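Worn coating on pick bin divider, when do you replace?

Duditz
Monday, October 11, 2021

We run a picking cell with a two-compartment metal bin. The white coating on the divider is worn down to bare metal in the lower part. Our checklist from May says only "bin in good condition". Is there a good rule for this? 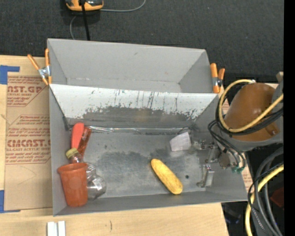

Replies (2)

Flevel
I don't know one standard for it. We write a limit in the cell log — any bare metal on the divider means we check the gripper path at low speed before the next run. Also check the clamps each shift. We inspect every 3000 picks.

Uvetwood
Just repaint it.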